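The Bathroom Shift

Teaching a robot to tidy round the taps turns out to need a strong back and a great deal of patience

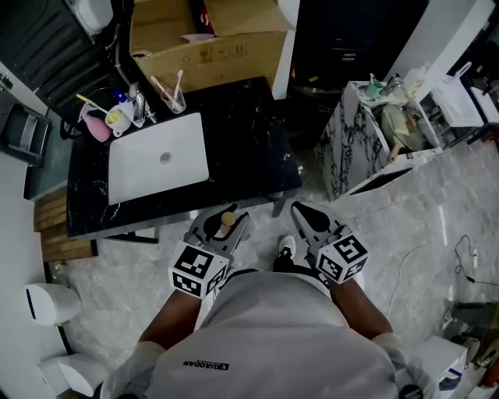

A gripper in each hand at the black marble vanity, toothbrushes still to be dealt with.

Seija Räsänen has cleaned a great many bathrooms in her life, and until this spring none of them had been her own on purpose. Now she spends her working day in a rented house in Zidetthorpe, showing machines how to put a toothbrush back in a cup.

The job is with Curnetti, a small firm that believes we will one day pay handsomely for something to wipe round our taps. Its robots learn by copying. A person holds a pair of grippers, does the chore slowly, and the movements are recorded. The patterned cubes at the wrists let the software work out where each gripper is. The software, I am told, is very good at this. It is less good at knowing what a toothbrush is for.

"People think you just do the task," says Räsänen. "Then they try it, and they can't pick up a bottle cap."

I tried it, and I couldn't pick up a bottle cap. You squeeze, the jaws close, and the thing you wanted is somewhere behind the basin. My fingers, which have served me well enough for decades, had been swapped for a pair of polite salad tongs. After 20 minutes I had moved one cup, and I was rather proud of it.

Bijan Naseri, who runs the sessions, was kind enough not to use my recording. He wants smooth, dull work from people who don't hesitate. A robot shown a dithering human will dither too, he says, and it will do so for ever. The house has 2,337 good recordings so far – good meaning that both hands stayed in view and no one sneezed.

He also wants mess. The rooms are left as rooms are, with things lying on their sides and cables on the floor, and before each go somebody has to untidy whatever has just been tidied. Räsänen does this with a professional's sorrow. She knows where the pink bottle ought to live.

Curnetti's rival, Flivano, prefers to steer its robots from a desk with a headset. Naseri tried that in his last job and remembers it chiefly for the headaches. Holding the grippers yourself is quicker, he says, and if you knock over the cup you at least feel it.

By 3 o'clock Räsänen's shoulders have had enough and she stops for tea. She makes it by hand. Then she goes home, where the bathroom, she admits, could do with a going-over.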